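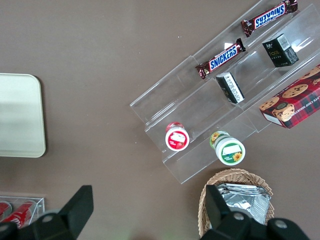 Travstead 418 : l'imprimante tire deux feuilles à la fois

Forum Herkero > Imprimantes et scanners > Pannes papier

jestik_lorient
Feb 18, 2019
Bonjour à tous. Je vous prie d'excuser mon français, ce n'est pas ma langue maternelle. Je possède une Travstead 418 qui prend deux feuilles ensemble depuis l'arrivée de l'hiver, surtout avec le bac du bas. Le compteur indique presque 4 000 pages. J'ai nettoyé le rouleau avec un chiffon légèrement humide, sans alcool. Le bac du haut fonctionne correctement. Faut-il changer le rouleau ou bien le patin séparateur ?
Tyra Lindqvist

papivore
Bonjour Tyra, ton français est très bien. C'est le patin. Sur la 418 il devient lisse comme du verre et il ne freine plus la deuxième feuille. Trois vis, un ressort à ne pas perdre, et c'est réglé.

Marco_atelier
Pas d'accord avec papivore. À 4 000 pages un patin n'est pas usé. Je regarderais d'abord le papier. Quelle marque, quel grammage, et où est-il rangé ?

jestik_lorient
Merci pour vos deux réponses. Le papier est du Du Plessis de 80 grammes. Il est rangé dans le garage, où il fait assez froid. J'utilise le même papier dans les deux bacs, c'est pourquoi je n'avais pas pensé à lui.

Marco_atelier
Le garage, voilà. Prends une ramette neuve, laisse-la fermée une nuit dans la pièce de l'imprimante, puis déventile bien les feuilles avant de charger. Et ne remplis pas le bac jusqu'au trait.

papivore
Si c'était le papier, le bac du haut ferait pareil. J'ai changé quatre patins sur ce modèle, je maintiens.

Marco_atelier
Le bac du haut a un chemin droit, il pardonne beaucoup plus. Essayer une ramette ne coûte rien, un patin oui.

jestik_lorient
J'ai suivi le conseil de Marco. Sur une cinquantaine de pages, j'ai eu encore 2 doubles prises, contre une toutes les cinq pages auparavant. C'est donc mieux, mais ce n'est pas guéri. Je crois que chacun de vous a un peu raison. J'ai commandé le patin, il doit arriver en mars. Une question encore : doit-on retirer le capot arrière pour le monter ?

papivore
Non, tout se fait par l'avant, bac sorti. Débranche la machine avant, et note le sens du ressort.

jestik_lorient
C'est noté, je vous remercie tous les deux. J'écrirai ici le résultat après le montage.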